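Rokari Library to Keep Evening Hours Through Winter

By Benedito Barbosa
October

Print this story
E-mail this story

ROKARI - The public library on Futberg Street will stay open until 9 p.m. on weeknights through the end of March, after the town board voted to pay for the extra staff time out of the general fund.

The later closing time started in spring as a trial and was due to end this month. Under the old schedule the doors closed at 6 p.m., and the second-floor study rooms were locked half an hour before that.

Library records presented at the meeting show 738 people signed in at the front desk after 6 p.m. during the trial. Of those, 283 used a study room. The rest came for the computers, the magazine section or to pick up books on hold.

The board was split on the cost for most of the summer. Two members wanted the late hours cut back to a couple of nights a week, and one asked whether the branch on Dakar Avenue could handle the demand instead. The Dakar branch has no study rooms and shares its parking lot with the post office, which fills up early in the evening.

In the end the motion passed with one vote against. It covers two part-time desk positions and the added heating bill for the building, which was put up in stages and still has separate boilers for the old and new wings. The new wing will be the only part open after 6 p.m. The children's section is in the old wing and will close at the usual time.

Study rooms can be booked up to a week ahead, at the desk or by phone. Each booking is for two hours and can be extended if no one else is waiting. A table in the new wing seats small groups that do not need a closed door.
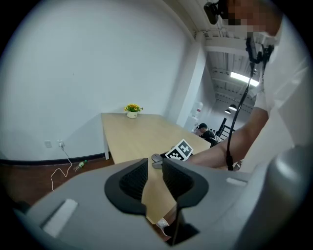 Ansari told the board that the evening hours were the only ones that worked for people on the day shift, and that a couple of nights a week would have meant planning every class assignment around the library calendar. Several others at the meeting spoke along the same lines. One resident asked for weekend hours to be looked at next and was told the matter would come up with the spring budget.

There are a few changes from the trial. The book drop on the Futberg Street side will be emptied at closing and not in the morning, so returns made before 9 p.m. will count for the same day. Printing after 6 p.m. will be by card only, as the cash box is put away when the day staff leave. The coffee machine in the lobby, out of order for much of the summer, has been taken out and will not be replaced.

Parking behind the building is free after 5 p.m. The lot has 50 spaces, and the row along the fence is kept for staff until closing. Drivers should use the side entrance at night - the front steps are due for repair, and the railing on the left has been taped off.

Evening story readings for adults will go on as before, in the large room at the end of the hall. The fall book sale has been moved to November to make room for shelving work.

Last updated: 3 p.m.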